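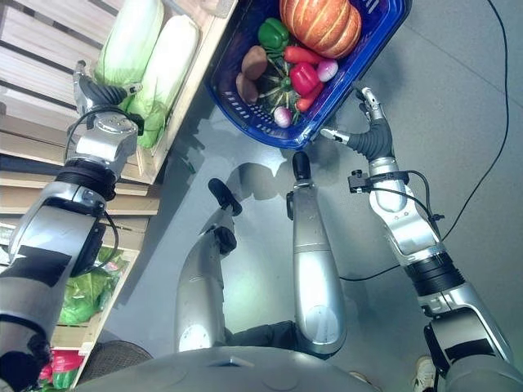

How a Robot Learns to Put the Vegetables Away

Reading time: 4 min

Do you have a chore you really, truly don't like? Mine is putting away groceries. So when the people at my shared workshop asked who wanted to help build a grocery shelf for a robot to practice on, I had my hand up before they finished asking!

The workshop is called Jirgate, and it's a big room full of tools where grown-ups and kids can make things together. Our robot is called Wana. Wana has two arms, two legs and a lot of black cable (I have tripped on it, so please watch your feet if you ever visit).

Let's start with something you already know how to do. Pretend there's a carrot in front of you. Reach out and pick it up. Easy, right? But your body just did a whole pile of jobs. Your eyes found the carrot. Your brain worked out how far away it was. Your shoulder, elbow and wrist all bent the right amount, and your fingers closed and then stopped closing before they squashed anything. You learned all that when you were a baby, mostly by dropping things on the floor over and over.

A robot has to do those same jobs, and each one can go wrong in its own silly way.

First comes seeing. A camera up high on a robot looks down at its own hands, a bit like when you look down at yours. The camera only collects colors, though. It takes a computer program to say "this green bit is a pepper and that green bit is a squash." Green things are tricky! That's one reason we like having a bright blue basket. Not many vegetables are bright blue, so it's easy to tell where the basket stops and the food begins.

Next comes reaching. Look at your arm and find the places where it bends. Robot arms have joints too, and inside a joint there is usually a motor. To move a hand to a shelf, the program has to decide how far every motor should turn, all at the same time. If just one of them turns too far, the hand bumps the wood. I sanded those shelf edges myself, so I wince every time.

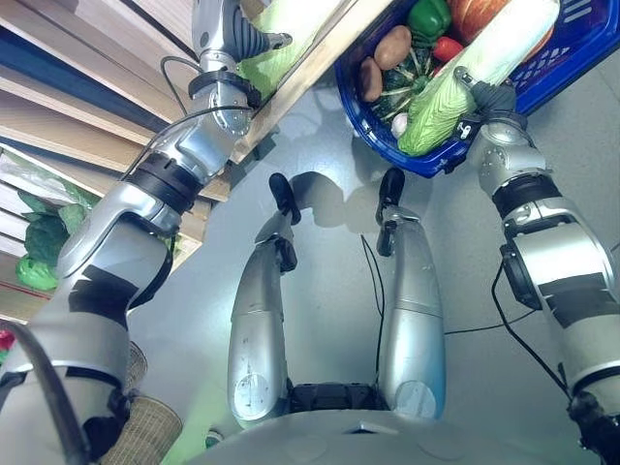
Then there's the part I think is hardest, and that's using two hands for two different things. Try it at home: hold a bowl in one hand and pick up an apple with the other. Did you feel the bowl want to tip? You fixed it without even thinking. A robot has to be taught to keep one hand steady while the other one goes off exploring, and a basket of vegetables can be pretty lopsided. Put a big cabbage on one side and the whole thing wants to lean that way.

And standing up counts too! When you stretch an arm out in front of you, your weight moves forward a little, and your feet and tummy muscles push back. Robots with legs need to do that as well, or down they go.

So how does it get better? Practice, same as piano. We keep a notebook for ours, and by the middle of December we had written down 584 tries. On the day I counted up, 57 of those were marked "dropped it." My favorite note just says "potato, again."

You can try being a robot yourself. You need 2 people, a basket and some vegetables from the kitchen (ask first). One person closes their eyes and is the robot. The other is the program, and can only say things like "left hand up," "stop" and "close fingers." See how long it takes to get one potato onto a shelf. My best is four minutes — and I put it on the wrong shelf.

We use cookies to remember your settings. Accept / Manage

Comments (3)

Holtis
We played the robot game with onions. My brother said "close fingers" too early every single time.

yule_reader
Does Wana get tired?

Reply from the author
Not the way you do, but robot batteries run down and motors can get hot, so we take breaks. I use mine for a sandwich.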